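Our barley paper is out, the one on grain sprouting in the ear before anybody gets around to harvesting it. The paper is very calm. I was there, so a thread on how it went.

1/ Quick background for the non-cereal people. Barley grain is supposed to stay asleep until it's sown. If it rains on a ripe crop, some varieties hold their nerve and some start growing right there on the plant. Farmers lose money, maltsters refuse the load, and geneticists get a trait to map.

2/ We crossed two spring barleys. Mustberg is tall, late and stubborn, and sleeps through almost anything. Ostis is short, early, yields beautifully and will sprout if you speak damply near it. Breeders like Ostis very much and would like it to calm down.

3/ From that cross we got 200 doubled haploid lines. Doubled haploid means each line is fixed at every gene in one go, so you can grow it again next year and it's the same plant. It also means tissue culture, which is a way of keeping adults awake over green fuzz in a dish.

4/ The field site was Lornano. It has good soil, a nice slope and a gate that opens if you lift it and say something rude. We sowed 870 plots there, counting repeats, checks and both parents. The plan fit on one sheet of paper if you printed it so small that it was no use in a field.

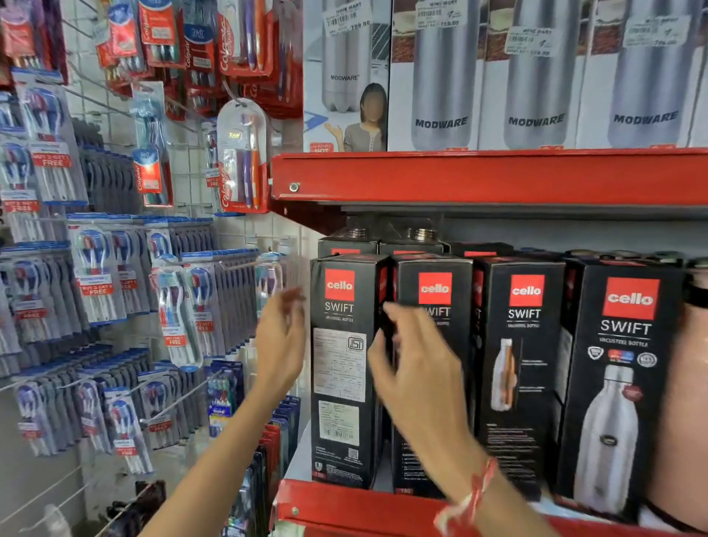 5/ Now the phenotyping. You cut ears when they're ripe, dry them down gently, and then put them somewhere wet and see who wakes up. We used a misting chamber that Babak Mirzaei built before I joined the group. It has one setting, and the setting is September.

6/ The hard word in that last post is "ripe." The early lines were ready while the late ones were still green, so you can't cut everything on the same day and call it fair. Every line gets cut at its own maturity, which you judge by the color of the stem just under the ear. Two people looking at the same stem will see different colors. We had a chart. We argued about the chart.

7/ Parisa Kordestani did most of the scoring. The scale runs from nothing visible up to "this is a lawn." She wrote proper definitions for every step and they are in the supplement. I suggested we keep "lawn" and was outvoted, in a group where I had assumed votes were a formality.

8/ Meanwhile, genotyping. Leaf pieces into plates, plates into a box, box into the post, several weeks of quiet, then a file. The file is always enormous and the thing you want from it is always in the last column, named something like V17_final_recal.

9/ After throwing out markers that didn't differ between the parents, markers with too much missing data, and one stretch that had clearly had a bad day, we kept 3,881 SNPs. Reviewer 2 asked why we hadn't kept more. Reviewer 1 asked why we'd kept so many. I would love for them to meet.

10/ A confession about the map. Our first version had chromosome 3H long enough to reach the parking lot. When a genetic map comes out absurdly long, the usual reason is genotyping errors pretending to be recombination. Ours was a handful of lines that had been swapped on one plate. My plate. It says "sample tracking was verified" in the methods and that sentence cost me a weekend and some standing in the group.

11/ So, results. We found 2 QTL for sprouting that held up in every season. The bigger one is on the long arm of 5H, where every barley dormancy study since the invention of the pipette has found something. I had hoped for somewhere more exotic. The barley genome doesn't take requests.

12/ Being on 5H is fine, though, because 5H is where you'd bet if you'd read the literature. There are well-studied dormancy genes on that chromosome, and our interval sits over one of them. We say "coincides with." We don't say "is." A QTL interval is a neighborhood, and plenty of genes live there who've never been near a dormant seed in their lives.

13/ The second one is smaller, on 2H, and it's the one I actually like. The sleepy allele comes from Ostis. Yes, the parent that sprouts if you look at it. It had been carrying one useful bit the whole time and doing nothing with it, like me and my gym membership.

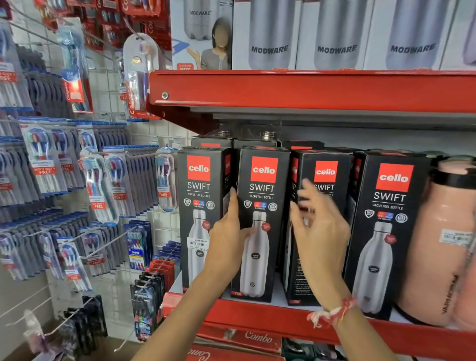

You can see it in the line means, too. A few of the offspring sleep more deeply than Mustberg, which they could only manage by collecting the good version from both sides. Breeders call this transgressive segregation. It's the best phrase in the field and I try to get it into talks whether or not it applies.

14/ The awkward part is flowering time. The 2H peak isn't far from a region that shifts heading date, and a plant that ripens in different weather can look dormant when it has only been lucky. We put heading date in the model as a covariate and the peak shrank a bit but stayed. I'd describe my confidence as "moderate, with snacks."

15/ Somebody is going to ask about temperature during grain fill. Cool grain fill tends to give you deeper dormancy, warm tends to give you less, and Lornano had one warm season that flattened nearly everyone. The big QTL still showed. The small one only just made it over the threshold that year. It's in the table, we didn't tuck it away, please stop emailing Babak about it.

16/ Can you have too much dormancy? Absolutely. A maltster needs the grain to wake up together, on command, not long after harvest. If it sleeps until spring, you've solved the farmer's problem by handing it to somebody with a steeping tank. Lines with both good alleles were slower to come round in storage. How much slower matters a lot and we only have decent numbers for one harvest.

17/ What breeders can use now: a short set of markers flanking each region, cheap to run on seedlings. We tested them on lines from outside the cross. The 5H set behaved. The 2H set behaved in some backgrounds and in others just sort of stood there. If you plan to select on 2H, check it in your own material first, and tell me what happens even if it's rude.

18/ What we can't tell you: which gene on 2H. Parisa has started making near-isogenic lines, meaning Ostis with one small piece swapped, then the same with a smaller piece, and so on until the piece is tiny or the funding is. Early plants are in the greenhouse. They look like barley.

19/ Data are all up, including raw scores, the marker file and the map. The swapped plate is labeled as the swapped plate. The script that draws the figures works on my laptop and on Parisa's, and we've made no promises beyond that.

20/ Someone in the replies asked if the misting chamber plans are available. They're a pencil drawing and one of the dimensions is given as "wide enough." Babak says he'll redraw it properly. I've asked him to put a ruler next to things this time.

21/ Small correction to 4/, from Parisa: the gate at Lornano was fixed last spring. I've been lifting it for no reason.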